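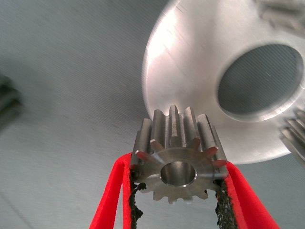 Notes on the subtitle track for the Letberg screening

In December I prepared the English subtitles for a documentary called Raver, which played in the short program at the Letberg festival. The film runs 107 minutes and the dialogue list came to 1,982 lines before editing. These notes cover the parts that took longer than planned.

Frame rate. The list was timed against a 25 fps viewing copy. The projection file was 24 fps. Converting the timecodes is simple arithmetic, but the viewing copy also had a longer opening logo, so every cue needed an offset as well. Apply the rate change first and the offset second. I did it in the other order and had to start again.

Reading speed. The festival asks for no more than 15 characters per second. Most of the interviews fit. The section with the sound engineer, Han, did not. He talks quickly and corrects himself in the middle of sentences. I dropped the false starts and kept the corrections. Yiran Pan, who translated the dialogue, wanted two of the false starts back, and she was right about one of them. He changes a year there, and a later scene depends on it.

Song lyrics. There are five songs with audible words. Three are subtitled in italics. The other two play under speech, and I left them out. The festival's style sheet says nothing on this point, so I asked, and the reply was to give speech priority.

Position. The film has burned-in captions at the bottom left for names and places. Wherever one appears, the subtitle moves to the top. I made these changes by hand. An automatic pass had missed the Zukholm section, where the captions fade in slowly and the software read them as background.

Delivery. One DCP subtitle file in XML, plus an SRT copy as backup. The first XML was rejected because the font exceeded the size limit. Cutting the font down to the characters in use fixed it.

The test screening was at 9 in the morning. Cue 640 stayed up too long over a cut, and I have corrected it in both files. The SRT still has straight quotes where the XML has curly ones - I have left that alone for now.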